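Apr 15, 2024

Quick one, typing this at the kitchen table with a headache. We are painting the kitchen. Again. Third time in 3 years if you count the gray, which Adom Addo says doesn't count because I never did the second coat.

So. Color. I bought 44 sample pots since October (yes I kept the receipts, no you can't see them). Most of them from Baumgart, down on the corner, a few from the big place in Clelholm. Greens mostly. All the greens look like hospital by four in the afternoon. The window faces north and that's that.

Then my sister-in-law Ohemaa Nartey came for lunch and said purple. Just like that, fork in hand. I laughed. Then lay awake thinking about purple.

Things I've worked out so far:

Paint the sample on card and move it round the room. Do not paint it on the wall, I have 23 little squares to sand off now.

Look at it with the lights on. I never did this before and I have no idea why.

Cool cabinets want a cool wall. Or a very warm one. The in between is where it goes muddy.

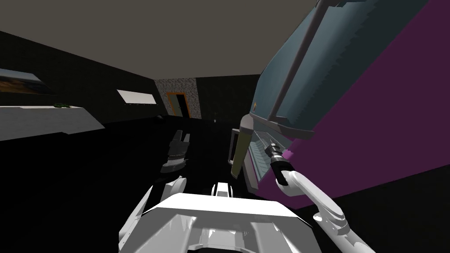 Purple wall, blue-gray cabinet. Coming round to it.

Adom is not coming round to it. He wants "off white, like normal people". We had off white in the Irby flat for six years and he complained about the scuff marks the whole time, every one of them mine aparently.

Cost is the other thing. Two cans of the good stuff plus primer, plus rollers, plus the tape that doesn't rip the plaster off. About 30 bucks more than I said it would be. Haven't mentioned that part yet.

Anyway the plan is ceiling first, then the wall by the door so if it's awful we can hang coats on it. Need to move the fridge and find out whats behind the fridge. Not looking forward.

If anyone has a purple kitchen and still likes it a year on, comment please. Also if you hate it. Back to the sanding.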